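Grustby Recording Kit
Simulated demonstration rig for household manipulation work

Teaching a robot arm to do housework means showing it housework, over and over, from the arm's own point of view, until somebody's patience gives out. Grustby is our attempt to make sure it isn't yours. The kit lets a person drive a simulated gripper through a rendered home, records what the wrist camera sees along with what the hands did, and files the result in a shape your training code can read without a long weekend of renaming columns.

We started by building it for ourselves. Our earlier recorder, Jadoon, was a fine piece of software if you enjoyed restarting it. Grustby keeps the one part of Jadoon that people liked (the pause pedal) and replaces everything else.

What's in the box

One pair of hand controllers with charging cradle
One pause pedal, with a cable long enough to reach the floor this time
A licence for the Grustby recorder, 2 seats
The Judura room pack, 29 rooms
Printed quick-start sheet, which will be lost by lunchtime, and a copy online, which won't

The rooms

Judura rooms are laid out to be awkward in the ways that real homes are awkward. Cupboards open towards you when you'd like them to open away. Windows sit higher than is convenient. Walls come in dark finishes as well as pale ones, which matters more than you'd think when your learner has only ever met magnolia. Every room can be started from a fresh arm position, so the same window needn't be met from the same angle twice unless you want it to be.

The wrist view is saved as the arm has it. We don't straighten it, centre it or crop out the fingers. An early customer asked if we could tidy it up for a slide deck, and we can't, or at any rate we won't — the model has to work with the view from the wrist, so that's the view you get.

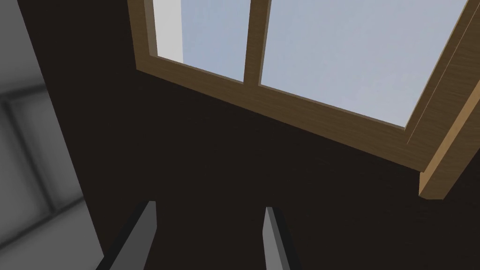
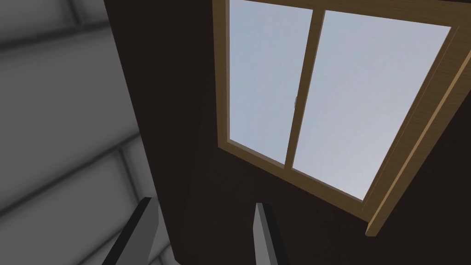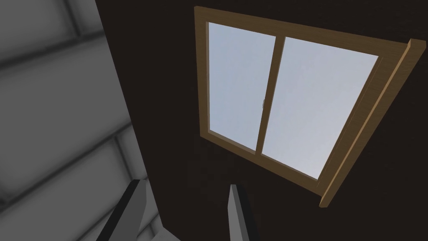

Wrist views of a two-pane window in a dark wall, with the gripper open and pointing up from below.

Recording

Press the pedal to start, press it again to pause, hold it to bin the take. You will hold it by accident once. After that you'll be careful, and in any case binned takes sit in a recovery folder until you empty it.

Each take is stored with the camera frames, joint positions, gripper opening and a written instruction of your choosing. The instruction box accepts plain sentences. It doesn't check that the sentence matches what you did, so if you type "open the window" and spend the whole take inspecting the wall beside it, that is what your model will learn. There's a review screen for catching this sort of thing, and we'd encourage you to use it before training, when it's cheap.

Approaches count as takes too. Many people record only the moment of contact and then wonder why their robot has no idea how to get there. Grustby lets you mark the approach, the contact and the retreat separately, or leave the whole lot as one piece.

Sample set

Every licence includes Wasano, our starter set of 3695 takes recorded in Judura rooms. Of these, 1210 have been labelled by hand, stage by stage. The rest carry an instruction and nothing more. We've left the clumsy ones in and tagged them as clumsy, so you may filter them out or learn from them as you prefer.

What you'll need

A desktop machine with a decent graphics card
A chair without arms (the controllers and armrests do not get on)
Enough disk space, then a bit extra

Laptops will run the recorder but they get loud about it.

Ordering

Kits ordered in April 2024 ship with the current recorder and the full Judura pack. Extra seats, spare pedals and single rooms can be added at checkout. If you already own Jadoon, your old recordings can be brought across using the import tool, apart from any made with two pedals plugged in. Please don't ask about those.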